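Home | About | Open Calls | Contact

Kaijage is looking for 16 people to help us write plain, kind house rules for working with hand-held grippers – the sort of rules a newcomer could follow on a first Friday.

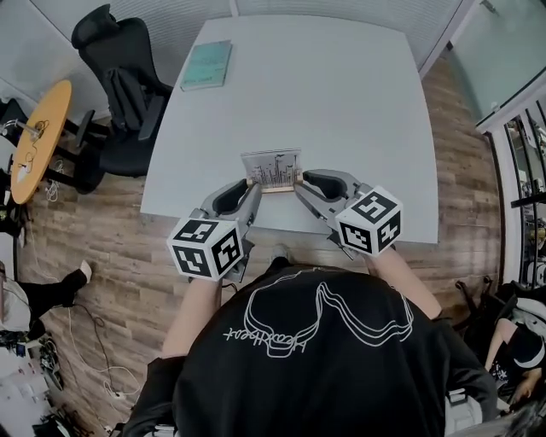 You need no background in robotics, only patience and a willingness to tell us when a draft rule makes no sense to you. Sessions start at 9 and run 40 minutes, with a good long break after each.

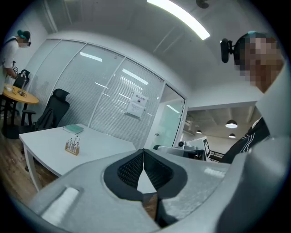

We'd love to hear from left-handed people too! Write a few lines to Lilian Urio by the end of May.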